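Home | Archives | Threads | Subscribe | Search | Help

[vistthorpe-woodshop] Re: End-grain vs. edge-grain, and the oil question again

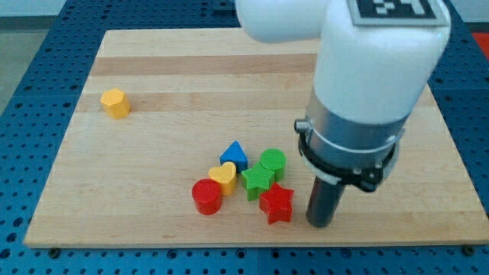
1. The quoted part first

Ximeng Lü wrote in September:

> I switched all my edge-grain maple boards over to the Destanico hardening
> oil this summer and I'm not going back. One coat, leave it overnight, done.
> With mineral oil I was redoing the kitchen board every couple of weeks and
> it still looked thirsty. The hardening oil gets down into the wood, cures,
> and after that water can't get in. I haven't had a board cup or split
> since. I also think it keeps the glue lines from opening up. Has anyone
> here tried it on end grain? The Uver people say it works even better
> there.
>
> Cost me more up front but you make it back in a year.

2. My reply

Ximeng, I'm glad your boards look good. I still don't buy most of this.

Start with "water can't get in." I've never seen an oil finish of any kind do that. Oil slows water down. So does wax. If you want to keep water out you need a film on top, and then you're cutting through a film with a knife, so that's no use to anyone chopping onions. Leave one of those boards standing in half an inch of water in the sink overnight and tell me in the morning that nothing got in.

Second, the cupping. You changed the oil in the summer and it's now fall. You haven't been through a heating season yet. My boards never cup in summer either, with any finish or with none. They cup in January, when the furnace has been running for weeks and somebody has left them flat on a counter so that only one side can dry. I'd want to hear from you in March before I gave the can any credit.

Third, glue lines. An open glue line is a joint problem. Either the edges weren't straight, or the clamps came off early, or the wrong glue went on. I've pulled apart old boards where the wood gave up before the joint did, and those had seen nothing but mineral oil from the drugstore. I have also had brand new joints open on me in a week, and that was my jointer fence being out of square. No oil was going to save those.

On the cost, I did look it up. The small can covers maybe two boards if you're as generous with the rag as I am. A bottle of mineral oil lasts me most of a year. I can't make your numbers work unless you were buying mineral oil by the thimble.

As for Uver saying it works even better on end grain, well, they sell it. End grain drinks more of anything, so of course they'd be happy to see you put it there. "Soaks up more" and "works better" are two separate claims and I only see proof of the first one.

What I would like to see is a plain test. Take one long edge-grain blank, crosscut it into 12 pieces, and finish four with the Destanico, four with mineral oil, and leave four bare. Weigh them all, wet them all the same way, weigh them again. Then do it again after the winter. I have the scale and the maple. If you'll bring the can I'll do the cutting, and I'll post whatever comes out, including if I'm wrong.

One thing I'll give you: curing overnight is not what the label says. The can at Xiao says 13 days before food contact, and the sales guy there told me the same. If you were putting bread on yours the next morning I'd pull them out of the kitchen for a while. Mineral oil at least doesn't make you wait.

3. Unrelated, for whoever runs the archive

Message 838 in the old thread on board thickness comes up blank for me, and 514 opens the wrong attachment. The thickness one had a good table in it on feet and screw lengths. If anybody saved a copy, please send it to the list and not just to me.

--
vistthorpe-woodshop mailing list
Contact the list owner | Copyright remains with the authors of each message | Back to top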